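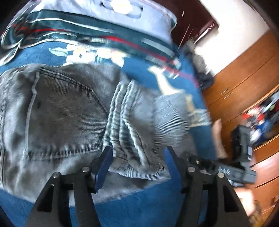
衣服可以放在床上
作者:葛内特(Garnet Friesen)
2021-04-26

我想为一个不太受欢迎的习惯说几句话。这个习惯是:把衣服从衣架上、从绳子上、从洗衣机里拿来以后,先全部放到床上,然后站在床边,一件一件地叠。穿过一次、还不需要洗的裤子,我也会放到床上去叠。很多人反对后面这一点,前面那一点也有人反对,所以我要分开来讲。

中文不是我的第一语言。我学中文学了十三年,其中九年住在中国人的家里或者中国人的隔壁,所以我对“床”这个题目的看法,有一半是在中文里面形成的。我小时候住的房子很冷,我母亲把什么都放在床上:大衣、买回来的布、客人的帽子。客人来了,大衣就堆在父母的床上,堆得很高,孩子们喜欢钻到下面去。后来我第一次到徐国庆先生家里做客,我脱了外套,很自然地走进卧室,把它放在床上。徐太太没有说话,她只是很快地走过来,把外套拿起来,挂到门后面。晚上国庆送我下楼的时候告诉我,外面的衣服不上床。他说得很客气,可是我听得出来,这是一条法律。

我后来慢慢明白了这条法律的道理。外面的椅子、公共汽车的座位、医院的长凳,裤子都坐过了,再碰到枕头,心里不舒服。这个道理我接受。我到现在也不会穿着外出的裤子坐在别人的床上,在自己家里我也尽量不这样做。但是“不坐”和“不放”,我觉得应该是两件事情。人坐在床上,是用全身的重量把裤子压在床单上。一条裤子平平地放在床罩上,等几分钟,叠好就拿走,这个程度是不一样的。陆怡然是我以前的同事,她听了我的说法以后回答:“灰尘不会看表。”这句话我觉得很好,我没有办法反驳,但是我还是继续在床上叠裤子。

让我讲一讲为什么一定是床。

叠牛仔裤需要地方。一条成人的牛仔裤,从腰到裤脚,比大多数人家的茶几要长。餐桌够长,可是餐桌上有油,有水杯,有孩子的作业本。地板够大,可是要弯腰或者跪下,过了五十岁以后这不是一个小问题。沙发有扶手,坐垫中间有一条缝,裤腿一放上去就弯到缝里面了。只有床,又宽又软又高低合适。站在床边,膝盖刚好靠着床沿,手往前一伸就是工作台。我不知道做床的人有没有想过这件事,我怀疑他们只想到睡觉。

而且软的表面有软的好处。在硬的桌子上叠衣服,布会滑,特别是夏天的薄衬衫,叠到第二折,第一折已经跑了。床罩有一点阻力,布放下去就留在那里。牛仔裤更需要这一点阻力。牛仔布洗过以后很硬,口袋那里有好几层,缝线的地方厚,别的地方薄,你把它对折,它自己要弹开。在床上,你可以用手掌往下压,下面的棉被也往下陷一点,两层布就听话了。我压后口袋的时候总是多用一点力气,因为那里的尖角最容易翘起来,放进抽屉以后会顶到上面的一件。

说到抽屉,我也有意见。现在很多人说,衣服应该竖着放,像书一样站在抽屉里,打开就能看见全部。怡然两年前送给我一本讲收纳的书,我认真地读了,也认真地做了一个月。T恤站得住。袜子站得住。牛仔裤站不住,我的牛仔裤站不住。书上说要叠成一个小方块,可是裤腰那一头很厚,裤脚那一头很薄,叠出来像一块切歪了的面包。书上的裤子都是新的,裤脚整齐。我有一条裤子裤脚已经磨成毛边了,线头往外面跑,不管怎么叠,都有几根白线露出来,看起来好像没有叠完。我试过把毛边剪掉,剪了以后过几个星期它又长出来,像胡子。现在我不剪了。

老式的抽屉柜和这本书也不合作。我说的老式,是那种实木的、抽屉面板有一点弧度的柜子,拉的时候要用两只手,而且两只手的力气要一样大,不然抽屉就斜着卡住。这种抽屉一般不深。裤子站着放,顶上会碰到上面一格的底,关不上。躺着放就没有问题。我觉得做柜子的师傅那个时候已经决定了,衣服是躺着的。我们今天买了书来教衣服站起来,柜子不同意,那么我站在柜子这一边。魏红军师傅修过我家的抽屉,他在滑轨的地方擦了一点蜡烛,没有收我的钱。我问他自己家里的裤子怎么放,他想了一会儿说:“我爱人放。”

这个回答我后来想了很久。在我认识的很多家庭里面,叠衣服是一个人做的事,其他人打开抽屉,裤子就在那里。做这件事的人站在床边,背对着门,别人经过的时候和她说两句话就走了。如果把衣服堆在床上的习惯有什么真正的好处,我认为是它让这件工作被看见。一堆衣服放在篮子里,放在阳台的角落,可以放一个星期,家里其他人可以不知道。一堆衣服放在床上,今天晚上谁也睡不下去。谁要睡觉,谁就要先叠。我们家就是这样开始公平的。我妻子把衣服倒在床上,然后去洗澡,她洗澡的时间很长,等她出来,我想躺下,只好已经叠完了。

反对我的人会说,这样床就乱了。对,床乱一会儿。我看过一些家居杂志,上面的床永远是平的,枕头一个靠着一个,旁边的柜子上面只有一盏灯和一本没有人读过的书。我家的柜子上面什么都有:药盒、剪刀、别人送的小摆设、去年的日历。我不打算为它们道歉。卧室是一个人每天换衣服的地方,换衣服就有脱下来的一件和要穿的一件,中间有几分钟,这两件都没有地方去。杂志里的人好像没有这几分钟。

那么穿过一次的衣服呢?这是最难的部分,我刚才说过要分开讲。 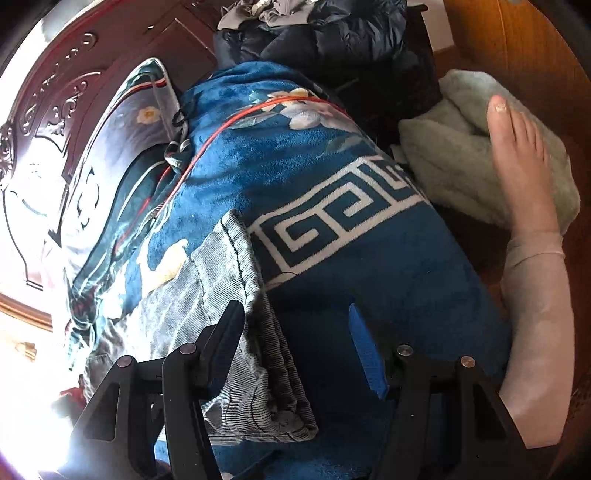 一件衣服洗干净了,它的地方是抽屉。一件衣服脏了,它的地方是洗衣机。可是灯芯绒的裤子、毛衣、牛仔裤,穿了一天,不干净也不脏,它们的地方在哪里,各个国家的人好像都没有解决。有的人用椅子。我认为椅子是最坏的办法,椅子上的衣服只增加,不减少,最下面的一件到换季的时候才能再见面。有的人在门后面钉钩子,挂了三四件以后门就打不到头。姚涵宇是我的中文老师,她的母亲专门缝了一块旧床单,叫作“隔布”,白天铺在床尾,外面穿的衣服只能放在这块布上,晚上睡觉以前连布带衣服一起拿走。我觉得这是我听过的最聪明的办法。它承认两件事:人确实想把衣服放在床上,床也确实应该保护。

我没有隔布,我有毯子。冬天和春天,我们床上最上面总是铺一条绒毯,就是那种很厚、很滑、颜色很深、上面印着大花的毯子。我知道年轻人觉得这种毯子土。怡然第一次看到的时候说,这是她姥姥的毯子。可是她的手一直放在上面没有拿开。这种毯子往一个方向摸是亮的,往另外一个方向摸是暗的,小孩子会在上面用手指写字。它的花从来不像真的花,总是大得不可能,旁边再加一道回纹的边,好像设计的人担心只有花还不够隆重。我喜欢它的隆重。一条毯子要盖在人身上七八个小时,它隆重一点是应该的。

毯子的缺点是粘东西。灯芯绒放在绒毯上面,拿起来的时候两边都有一点不愿意,裤子上粘了毯子的细毛,毯子上留下头发和线头。所以我的做法是这样:穿过的裤子先在窗户外面或者阳台上抖几下,用力抖,听到“啪”的一声才算。然后正面朝里对折,放在毯子的下半部分,就是放脚的那一边,绝对不碰枕头。叠好以后放到床尾的凳子上,第二天再穿。晚上要把毯子翻过来或者也抖一抖。如果那一天去过医院、火车站或者菜市场,就不讨论了,直接洗。国庆看了我的这个规定,说我现在比他太太还严格。我不同意,他太太的规定只有一句话,我的有五六句,句子多的规定一般是比较松的。

有一个问题我没有想好,就是床上有人的时候怎么办。周末的早上,一个人还在毯子下面躺着,另一个人已经起来收衣服了。按照我的理论,床是工作台,可是工作台里面有一个人。我见过两种家庭。一种家庭,起来的人很轻地把门关上,衣服等到中午再说。另一种家庭,起来的人把裤子一条一条地放在睡觉的人腿上,躺着的人也不醒,或者假装不醒。我自己属于第二种,我妻子也是。牛仔裤有一点重量,压在腿上其实很舒服。我母亲以前把刚熨好的衣服放在我的被子上面,我到现在还记得那种热从脚那里传过来。也许我对这个题目的全部意见都是从那里来的,如果是这样,那么读者有理由不相信我前面讲的关于阻力和高度的那些道理。

我也想说一下叠的时候的光线,因为这一点很少有人写。我主张白天叠。晚上的灯从上面来,黑的和深蓝的袜子分不清楚,灰的牛仔裤和洗旧了的黑牛仔裤也分不清楚。早上的太阳从旁边来,布上的每一道皱纹都有影子,你马上知道哪里没有压平,哪里破了,哪里的线要断。我有一次在这样的光线里发现裤子后面的缝线已经开了一半,那天我本来要穿它去讲课。从那以后,我叠衣服的时候会把每一条裤子翻过来看一看后面。这也是床的好处,床有地方让你把裤子翻过来。

去年十月我岳父去世,他七十一岁。我们整理他的衣服,用了他的床,因为没有别的地方那么大。他的裤子都叠得很好,三折,裤缝对着裤缝,躺在抽屉里。岳母把它们一条一条拿出来,打开,看一看,又叠回去,放在毯子上面。她一辈子不让任何人把外面的衣服放到床上。那天有几条是他住院以前穿过的,还没有洗,她也放上去了。我在旁边递袋子,没有说话。后来有两条裤子她没有放进袋子里,又放回了抽屉。

我写这篇文章的时候,涵宇老师帮我看了一遍。她改了十几个“了”,又在“衣服可以放在床上”旁边写:语法正确,意见保留。她还建议我把题目改成“干净的衣服可以放在床上”,这样读者比较容易接受。我想了一个晚上,没有改。干净的衣服放在床上,大家本来就同意得差不多了,不需要我来写文章。

如果你还是不能接受,我建议你试一试那块隔布。用旧床单就可以,棉的比较好,大小能放下一条完全打开的裤子,四周缝一下边,不然洗两次就散了。洗的时候和外面穿的衣服一起洗,别和枕套一起洗。涵宇的母亲在一个角上缝了一个红线的记号,表示这一面朝上。记号那一面放衣服,没有记号的那一面挨着床,铺反了就要重新洗。我已经请她给我也做一块,她说要等她找到颜色合适的床单。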